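New concrete for the wall road

I walked the length of our road in Prusstead on Wednesday and I'm rather pleased with it — 200 metres of concrete and not a painted line on it. Villads Thygesen tells me the lines are down for July.

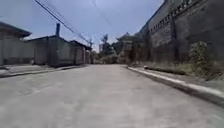 Page last changed: Wednesday, 15:93 words added

The high wall stays as it is, row of little openings and all, and so do the kerbs. I did ask about a crossing near the low houses (my own pet subject!) and got a maybe. The parish has put 500 leaflets through doors, so have a look on your mat.

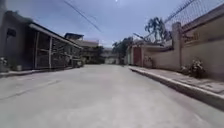 Embla Kristiansen would sooner have a speed limit than paint, and wrote in to say so: "Lines won't slow anyone down — put a sign up first." Comments are open until July.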